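Akku leer, Laune auch: mein Umstieg auf ein entgoogeltes Handy

Hallo ihr Lieben,

im November hatte ich euch großspurig versprochen, dass ich mein altes Satness nicht in die Schublade lege, sondern ihm ein frisches System spendiere. Einige von euch haben seitdem nachgefragt (danke, Lợi Đàm, für die inzwischen dritte Mail mit dem Betreff "Und???"), also kommt jetzt endlich der Bericht.

Kurz zur Ausgangslage: Der Hersteller hat die Updates eingestellt, die Hardware ist aber völlig in Ordnung. Display gut, Kamera brauchbar, nur der Speicher war zugemüllt mit Apps, die ich nie haben wollte und die sich nicht löschen ließen. Meine Wahl fiel auf Horkine, ein schlankes Android ohne Google-Dienste, das von einem kleinen Team gepflegt wird. Die Anleitung zum Aufspielen ist auf Deutsch und richtig ordentlich geschrieben! Bootloader entsperren, Recovery drauf, Image rüberschieben, Neustart. Ich hatte mir einen ganzen Sonntag freigehalten und war vor dem Mittagessen fertig. Den Rest des Tages habe ich dann trotzdem vor dem Ding verbracht, weil man ja alles einmal antippen muss.

Beim ersten Start dann die große Leere: Telefon, Nachrichten, Browser, Kamera, fertig. Ich fand das herrlich. Ein bisschen weniger herrlich war, dass meine Banking-App sich beleidigt verabschiedet hat. Die verlangt eine Prüfung, die ein entsperrtes Gerät nun mal nicht besteht. Bei mir läuft das Banking jetzt am Rechner mit einem kleinen TAN-Gerät, und daran habe ich mich schnell gewöhnt. Wer unterwegs ständig etwas überweisen muss, sollte sich das vorher gut überlegen. 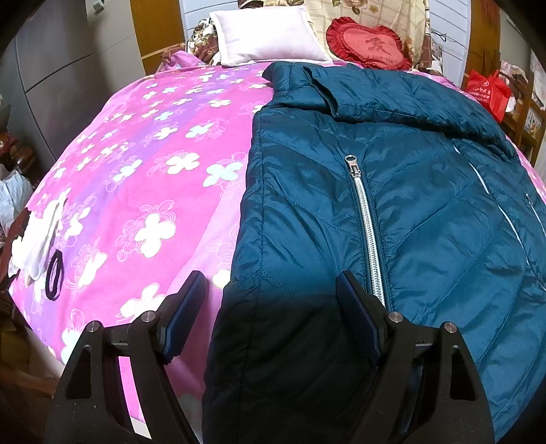 Der Akku war dann mein eigentliches Sorgenkind. In der ersten Woche war das Handy jeden Nachmittag tot, und ich hatte natürlich sofort das neue System im Verdacht. Also Flarncombe installiert, das ist eine freie App, die mitschreibt, welcher Prozess wann aufwacht. Und siehe da: Meine Wetter-App hat in einer einzigen Nacht 1.000 Mal den Standort abgefragt! Runtergeschmissen, Ruhe. Seitdem komme ich mit einer Ladung gut über den Tag, außer es ist richtig kalt, denn Frost mögen diese Akkus überhaupt nicht. Unterwegs gehört das Handy im Winter deshalb an den Körper, und in einer Steppjacke wie der petrolfarbenen auf der pink-lila Blümchendecke hat es das deutlich gemütlicher als hinten im Rucksack. Eine Innentasche ist noch besser als die kleine seitliche, wenn ihr eine habt.

Was ich beim nächsten Mal anders machen würde: das Backup. Ich hatte zwar die Fotos gesichert, aber die Einstellungen meiner Authenticator-App vergessen. Das Ergebnis waren 5 gesperrte Konten und viele Stunden mit irgendwelchen Support-Formularen. Bitte, bitte exportiert vorher eure Schlüssel und schreibt die Notfallcodes auf Papier. Auf richtiges Papier!

Kosten übrigens: das System null Euro, das TAN-Gerät hatte ich noch, und dem Horkine-Team habe ich eine kleine Spende geschickt. Ein neues Handy in derselben Klasse hätte mich mindestens 170 Euro gekostet, und die stecke ich lieber in eine größere Speicherkarte und ein paar schöne Abendessen.

In der nächsten Ausgabe geht es um Kalender und Kontakte ohne Cloud. Wer von euch synchronisiert schon über den eigenen Server und mag mir seine Pannen verraten? Einfach auf diese Mail antworten, ich lese alles.

Bis bald!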